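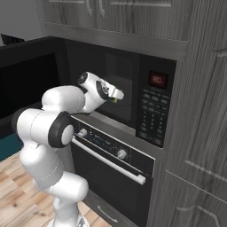 Figure 4. Built-in microwave in a grey wood-grain cabinet wall (computer rendering).

4. Reheating and the shared meal

In the previous section we described how the interviewed households buy and store their food. We now turn to the moment of eating, and especially to the meals that are cooked once and eaten several times. Of the 57 households in Wullard, most told us that on a working day the family members do not come home at the same hour. The evening meal is therefore prepared for everybody but eaten in turns, and the last person often eats alone. We call this pattern the "staggered dinner". It was already noticed in the earlier survey with the Rutkowska diary, but there it was counted simply as eating alone, and we think this hides something important.

The people we spoke with did not usually feel that a staggered dinner was a lonely one. Several parents said that the plate which is left covered on the bench is a kind of message. One mother, who works late at the Clukuson packing plant, explained it in this way: "When I see which piece they kept for me, I know how was their day." Another participant never eats the plate prepared for her before she has asked who made it. In such answers the food keeps its social meaning although the table is empty. The time of eating is divided, but the meal is still considered to be one meal.

The place of the appliances has some influence on this habit. In the older houses the microwave stands on the bench near the kettle, and the person who reheats food remains in the middle of the kitchen, where others pass and talk. In the renovated flats of the Plutard estate it is more often built into the cabinets (see Figure 4 for this type of fitting). Residents there spoke about reheating as a short and separate task, and many of them carried the plate to another room afterwards. We do not want to claim that the cabinet causes this behaviour. The Plutard flats are also smaller, and 32 of our households have no table in the kitchen at all – a fact which probably matters more than any appliance.

A second theme was the question of which dishes are allowed to be reheated. There was strong agreement about soup, stew and rice, and strong disagreement about fish. Older participants gave rules that they had learned from their parents, for example that potatoes should be fried on the second day and never warmed. Younger participants knew these rules and could repeat them, but they followed them mainly when a grandparent was visiting. The same dish could be "leftovers" on one day and "dinner" on the next, depending on who was expected at home. For this reason we found it difficult to code the diaries, and the two coders had to discuss many entries before they agreed. The full list of more than 3000 entries was afterwards checked again by Ximeng Zeng, and the corrected codes are used in all the tables.

It should be remembered that the interviews were finished on 10th June, before the school holidays. The later visits in October were shorter and included only four households, so we use them here as background. They suggest that the staggered dinner becomes less common when the weather is cold and the evening sports training moves to an earlier hour, but the material is too small for a firm statement. In the next section we look at breakfast, where the differences between the households were much larger.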